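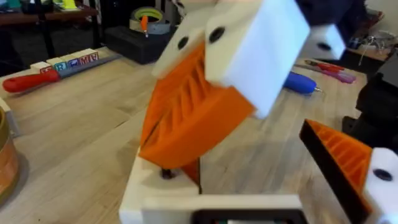 Brumberg Community Repair and Lending Program
Second progress report, covering May through July

Prepared by Mackenzie Bouchard, program manager

Status

The program is open and running on its regular schedule. The lending shelves opened in May as planned. The repair evenings started two weeks later than the date in our proposal, as the electrical inspection of the back room had to be rebooked. Spending is within the approved budget except for one line, explained under Money.

Lending

Members borrowed 2359 items in the period. Hand tools and garden tools made up most of the loans, and the pressure washer was the single item with the longest waiting list. We had expected more demand for kitchen equipment. The large stockpots and the canning set went out often in July, but the pasta machine and the dehydrator hardly moved, and we will take them off the main shelf for the winter.

Late returns were a problem in the first month. Sơn Tăng changed the reminder message so that it goes out the day before an item is due instead of the day after. Late returns dropped once the new message was in place. We have not charged any late fees and do not plan to this year.

Thirteen items were returned damaged. Most were repaired in house. Two were written off: a hedge trimmer with a cracked housing and a folding ladder with a bent rail. The ladder has been cut up so that it cannot be used again.

Repair evenings

Repair evenings are held on Tuesday from 6 p.m. We held seven in the period. Lamps, toasters, zippers and wooden chairs are the most common things people bring. Lâm Kiều runs the electrical table and Clementina Vieira runs sewing and upholstery. Both are paid by the hour from the grant.

The evenings are too short. People who come after 7:30 are often asked to come back the following week, and some of them do not. Starting in September we will close the sign-in sheet at 7:15 and post that time on the door, so that people know before they make the trip. We also looked at adding a second evening, but the building is let to the Grerkix choir on the only night that would suit our staff.

Clementina has asked for a second sewing machine. The present one is a household model and is not strong enough for canvas or denim seams. A used industrial machine would fit under the existing equipment line if we put off buying the band saw, and I would like your agreement to do that.

Outreach

The proposal said we would reach households in the Tiêu apartments, where few residents have storage space or a car. This part of the work is behind. We put up flyers in May and got almost no response. In June, Tâm Lâm began setting up a table in the lobby on Saturday mornings with a small selection of tools and sign-up forms in English and Vietnamese. That worked much better, and 23 households joined by the end of July.

Several of the new members asked whether items could be dropped off and picked up at the building. We are talking with the property manager about a locked cabinet in the laundry room. She is in favor – the owner still has to approve it.

Money

Wages, rent and insurance are on budget. Supplies are over budget by the cost of the replacement shelving. The donated shelves listed in our proposal could not be anchored to the wall safely, and we bought steel ones instead. We propose to cover the difference from the printing line, which has barely been used since most members sign up online or at the table.

The lending software, Lollance, was renewed for a year at the same price. It does the job, though the report screen is slow and Sơn has to put the loan totals together by hand.

Problems still open

The back room gets very warm on summer evenings. The window fan helps a little. We have asked the landlord about a vent and have not had an answer.

Storage is tight. Larger donations, including a table saw and a tile cutter, are being kept in a member's garage until we can rearrange the front room.

Plans for the next period

We will install the cabinet at Tiêu if it is approved, and keep the Saturday table going either way. Lâm will teach a short class on lamp rewiring in October, with places held for members who joined this summer. The full inventory check will be done in the first week of November, and the shelves will be closed to borrowers for those days.

The expense sheet and the loan list by category are attached. We need your decision on the sewing machine and on the printing line before the end of September.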